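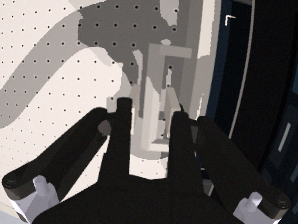
Teleop or dragging the arm for the tray task?

clulach_bench
Hi all, hoping for some friendly advice before I lose another evening to this! I'm teaching an arm in simulation to handle a pale rectangular frame next to a boxy appliance with an open tray. I've recorded 14 demos by remote control, and my trouble is the approach. I keep stopping, nudging, stopping again, and I worry the policy will learn my dithering along with the task. Would you start over, or trim the pauses and carry on?

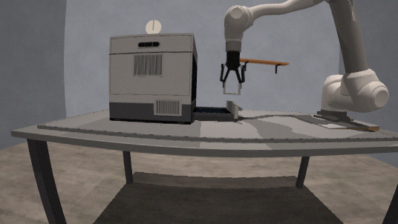
ritham
Trim them, please don't throw them out! My first batch was full of hesitation too, and cutting the dead time did more for me than recording fresh. Slow is fine – it's the standing still that hurts.

azevedo_k
I'd disagree a little, with love. A pause just before you close the fingers often means you were looking for something, and if you cut it you get a jump in the motion. I'd keep 7 good ones and redo the rest, moving slowly but never quite stopping.

ritham
Fair, though people told me I needed 1,000 demos and I got by on far fewer, so I hate to see any wasted.

clulach_bench
Thank you both, this is so kind. I think I'll try each way and compare. I also want to vary where the piece starts, and I've been setting the gripper over it before I come down,

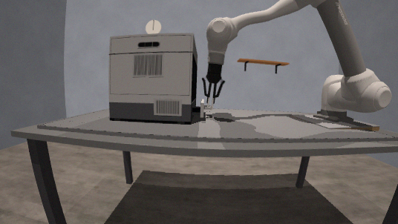
so the last stretch is nearly straight down and my hands have less to do. Ramis, my old practice setup, never let me vary anything, so this feels like luxury.

azevedo_k
Good plan. Vary the start by small steps first, and do post your results!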